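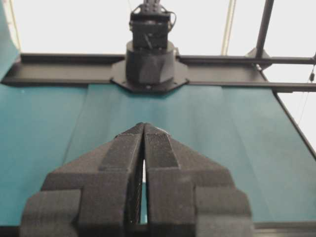

Keltow Finger Comparison, wrist camera set

README, last changed Feb 20, 2026

What this is

Recordings from a bench comparison of two finger designs for a parallel gripper. Both were tried on the same pair of arms, with the same controller and the same wrist camera. The stepped fingers are called Keltow in the files. The older straight fingers are called Rorkwood. We wanted to know which design picks up small parts more reliably, and how much of the camera's view each one takes up.

Contents

The set holds 3,134 episodes. Of these, 1,168 use the Rorkwood fingers and the rest use Keltow. An episode is one attempt at one part, from the home pose to release or timeout. The timeout is 20 seconds.

episodes/ – one folder per attempt, with wrist video and joint positions
labels.csv – episode number, finger design, arm, part, result
calib/ – camera calibration for each arm, redone after every finger change
parts/ – drawings of the test parts

Setup

Two arms face each other across a teal work surface. Each has its own wrist camera, fixed so that the fingertips stay in view when closed. Please don't mix calibration files between arms. The mounts are close but not the same, and the error shows up as a sideways offset at the fingertips.

Controller settings were left alone for the whole run. Closing force is the Cokmont default. We did try a lower force in August, but those episodes are not included.

Results field

"held" means the part was lifted and carried to the drop point. "slipped" means it was lifted and lost on the way. "missed" covers everything else, including attempts where the arm stopped on its own.

Known problems

In 519 Keltow episodes the gripper opening was logged one step late. They are marked late_grip in labels.csv. The video is fine – only the logged opening is affected.

Keltow's wide shoulders hide more of the near side of the surface than Rorkwood does. A part that starts close to the gripper may not be visible until the arm backs off. Keep this in mind if you train on wrist video alone.

Bright backgrounds sometimes push the exposure down and the fingers come out very dark. We have not corrected for this.

Contact

Labels and calibration: Ntombi Fourie
Finger drawings and print settings: Efren Lumanlan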